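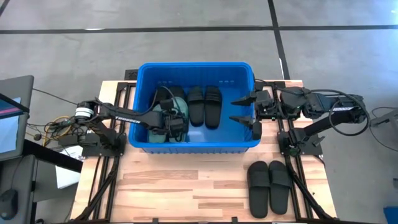
Black and green sandals in a blue bin.

Plostamia Shared Catering Supplies
Progress report to the Lindemann Fund, November
Prepared by Neusa Moura

Dear Gerd, and everyone at the Fund who reads these,

It has been a full few months and I'm glad to have the chance to sit down and tell you how the supply pool is getting on. When I last wrote we were still working out of Ingvar's back office, with crates of saucers stacked up to the light switch, and I think I promised you that the next report would come from somewhere with proper shelves. Well, we have the shelves! The new storeroom in Plarau is up and running, and the four cafes that joined us at the start are all still with us and ordering every week.

Cups and lids
The biggest change is in the buying. We used to order hot cups whenever one of the cafes ran low, which meant small boxes at small-box prices and a lot of driving. Salma El Fassi now collects everyone's numbers ahead of time and puts in one order for the whole group. Our first joint order was for 2,000 of the medium cups with matching lids, and 1,896 of them went out to members before the next delivery came in, so we were pleased with how close the guess was. The large lids did not go so well. We bought a cheaper kind that fits one brand of cup nicely and pops off the other, and we have gone back to the old supplier for those while we use up the rest on cold drinks.

Equipment loans
The two countertop brewers and the big blender have been out on loan nearly all the time (the blender especially, during the warm spell, when I don't think it spent a single night on its own shelf). The cafe on Flornetow Street borrowed a brewer while theirs was away being repaired and stayed open the whole time, and they wrote us a very kind note that I'll put in with the receipts. One grinder came back with a cracked hopper. Joscha Rieger found a replacement part and fitted it himself, and he has now written a one-page checklist that goes out with every machine and comes back signed.

Money
We have spent $2,611 of the equipment part of the grant so far, mostly on the second brewer, the water filters and the shelving. The dispensers are still to buy. Ingvar Hviid has two quotes in hand and is waiting on a third, and I would like to see them side by side before we commit to anything, even though it pushes the purchase into the next period. I hope that is all right with you.

Still to do
We need a better way to track the small things, spoons and milk pitchers above all, which wander from one kitchen to another. Salma wants colored tape and Joscha wants a spreadsheet, and we will probably end up with both. I would also like to talk with you about whether a fifth cafe could join in the spring under the present agreement, or whether that needs a new letter from your side.

Thank you again for your patience over the move, and please do come by if you are ever in Plarau. The coffee is always on.

With warm regards,
Neusa Moura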